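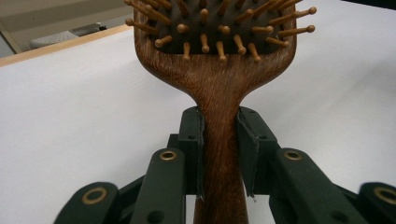 4. 손질과 보관

Livano 우든 패들 브러시는 나무 몸체와 쿠션 패드, 끝이 둥근 나무 핀으로 되어 있습니다. 플라스틱 브러시와 손질법이 다르므로 처음 사용하기 전에 이 장을 읽어 주십시오.

4.1 처음 사용하기 전

1. 포장재를 벗기고 마른 면 수건으로 몸체와 손잡이를 닦습니다.
2. 손끝으로 핀을 가볍게 쓸어 봅니다. 흔들리거나 거칠게 걸리는 핀이 있으면 사용하지 말고 구입처에 문의하십시오.
3. 나무 냄새가 강하면 바람이 통하는 그늘에 하루 둡니다.

참고: 나뭇결의 줄무늬와 색의 짙고 옅음은 제품마다 다릅니다. 무늬 차이는 교환 사유가 되지 않습니다.

4.2 빗는 방법

1. 머리카락 끝의 엉킨 부분부터 풉니다.
2. 중간, 뿌리 쪽으로 조금씩 올라가며 빗습니다.
3. 두피에는 핀 끝을 가볍게 대고 이마에서 목덜미 쪽으로 움직입니다.
4. 핀이 걸리면 브러시를 뒤로 빼고 손가락으로 매듭을 푼 다음 다시 빗습니다.

주의: 젖은 머리에는 사용하지 마십시오. 드라이어와 함께 쓸 때는 바람이 나오는 곳을 패드에 가까이 대지 마십시오. 열 때문에 패드가 들뜰 수 있습니다.

4.3 매주 하는 손질

1. 꼬리빗의 가는 끝을 핀 사이에 넣고 빠진 머리카락을 들어 올립니다.
2. 한꺼번에 당기지 말고 바깥쪽 줄부터 나누어 걷어 냅니다.
3. 마른 칫솔로 핀 밑동과 패드 테두리의 먼지를 털어 냅니다.
4. 패드를 아래로 향하게 들고 손등에 두세 번 가볍게 두드립니다.

4.4 물을 쓰는 손질 (한 달에 한 번)

1. 미지근한 물에 순한 샴푸를 몇 방울 풉니다.
2. 칫솔에 거품만 묻혀 핀을 한 줄씩 닦습니다. 패드에 물이 고이지 않게 합니다.
3. 물을 꼭 짠 천으로 거품을 닦아 내고 마른 천으로 몸체의 물기를 없앱니다.
4. 핀이 아래를 향하도록 수건 위에 놓고 그늘에서 하룻밤 말립니다.

경고: 브러시를 물에 담그지 마십시오. 패드 안으로 들어간 물은 잘 마르지 않으며 곰팡이의 원인이 됩니다. 알코올, 표백제, 식기세척기도 사용할 수 없습니다.

4.5 나무 몸체의 기름칠

표면이 뿌옇게 보이거나 손잡이가 까슬해졌을 때만 합니다. 보통 일 년에 두 번이면 충분합니다.

1. 부드러운 천에 호두기름이나 Simora 목재용 오일을 한 방울 묻힙니다.
2. 머리 뒷면에서 손잡이 쪽으로 결을 따라 얇게 바릅니다. 목이 좁아지는 부분은 기름이 뭉치기 쉬우니 한 번 더 문지릅니다.
3. 15분 뒤 남은 기름을 닦아 냅니다. 핀과 패드에는 바르지 않습니다.

참고: 견과류 알레르기가 있으면 호두기름을 쓰지 마십시오.

4.6 보관

직사광선과 난방기구를 피해 건조한 곳에 둡니다. 욕실 선반은 권하지 않습니다. 가방에 넣을 때는 면 주머니에 넣고, 핀 위에 무거운 물건을 올리지 마십시오.

4.7 교체 시기

핀이 빠졌거나 둥근 끝이 갈라졌으면 두피를 긁을 수 있으므로 사용을 중단합니다. 패드가 꺼져 돌아오지 않을 때도 교체하십시오. 패드만 따로 판매하지는 않습니다.

개정 2021/07/15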